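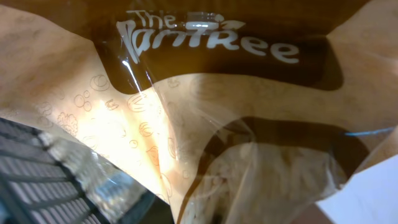 Packing with the arm: what people keep asking me

I'm Daiane Quintana, I run the packing room at Mikeck, and since the arm came in I get the same questions every week. So I typed up my answers!

Did anyone lose their job?
No. There were five of us before and there are five of us now. Two of us do different work, though – Eun-seong Oh went from filling baskets to setting up the arm each morning, and he got a raise for it.

Is it faster than you?
Not yet, haha. On a good day we send out 749 orders between us, and most of those are still packed by hand.

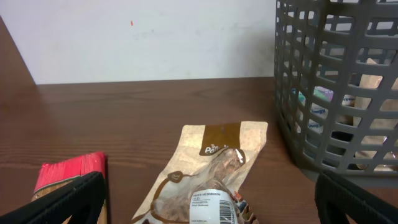

Who do I tell if the arm stops during my shift?
Tell Eun-seong first, or me if he's on break. Please don't restart it yourself, even if you've watched us do it a hundred times.

Will my hours change?
Not before August. After that the early shift may start a bit later, and I'll post the new times by the lockers.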